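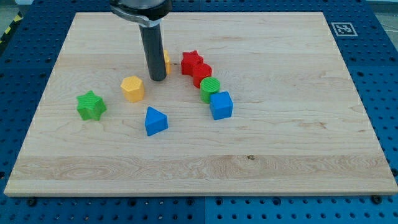
Maple board on the blue table, shape blocks on top

Ticket 275 – board rocks when you press a corner
Opened by: Shufen Fan
Status: open

Hi all! So my maple board (the Riltwood one, with the little dark knot and the swirly grain) has started rocking on the blue table. Press the back left corner and the front right lifts – not much, but enough to make the shape blocks chatter, and it's driving me nuts!

Tried so far:
– turned it 90 degrees, same wobble
– flipped it over, a bit better (but then I lose the nice side)
– wiped down the table, no change

I'm guessing the wood has cupped since April. Would 3 felt dots underneath do it, or should I just get it planed at Idholm? I'd rather not lose any thickness if I can help it.

Shufen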